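5.2 What the purchase price leaves out

The proposals we reviewed for kitchen and tableware handling tend to treat the gripper as a one-time purchase. We doubt this. The Cirside quote that Zerouali and Vasiliu worked from lists an arm, a two-finger gripper, a wrist camera and a mounting kit, and then a single line for "commissioning" with no hours attached. Karnatier's quote is longer but has the same gap. Neither says who pays when the fingers supplied turn out to be wrong for the items on the table, and neither vendor answered the question when Fogh put it to them in writing.

Plates are a fair test of how much that matters. In Figure 4 the open fingers straddle the rim of a round teal plate, with one fingertip over the plate and the other over the white tabletop. A grasp from this position depends on a fingertip getting down beside the rim, and the two fingertips do not have the same shape at the end. A buyer who plans only for bowls and cups may never ask about this. A buyer who plans for plates should ask before signing, and should set money aside for at least one change of fingertips in the first year.

Our own budget held 16 days for integration. We used 27. Most of the overrun went to camera calibration and to repeating trials after a finger was swapped, work that both vendors describe in their brochures as routine. It may be routine for them. We had one technician, shared with another project, and her time was charged at the full internal rate. Radwan has argued that a larger site would absorb these days without noticing. That could be right, but he offers no accounts to support it, and we would want to see some before advising anyone to leave the line out.

We are also wary of payback figures based on picks per hour. Of the 47 cost statements collected for this study, only 4 gave any allowance for failed grasps, and none priced the time of the person who comes over to reset the arm. A pick rate measured on one kind of plate, set down in open space, says little about a crowded counter with a pan beside it. Until a vendor will quote a rate for the buyer's own items, laid out the way the buyer lays them out, we suggest leaving the rate out of the payback sum altogether and treating the first year as a trial. Leasing looks better on that basis, though the terms Amin obtained for us carried an exit fee high enough to cancel much of the benefit.

Figure 4. Wrist camera view, fingers open at the plate rim. 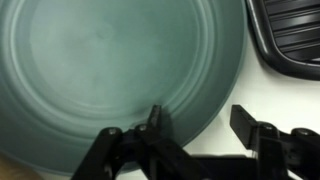 Exit fees are taken up again in Section 5.3, with the service contracts.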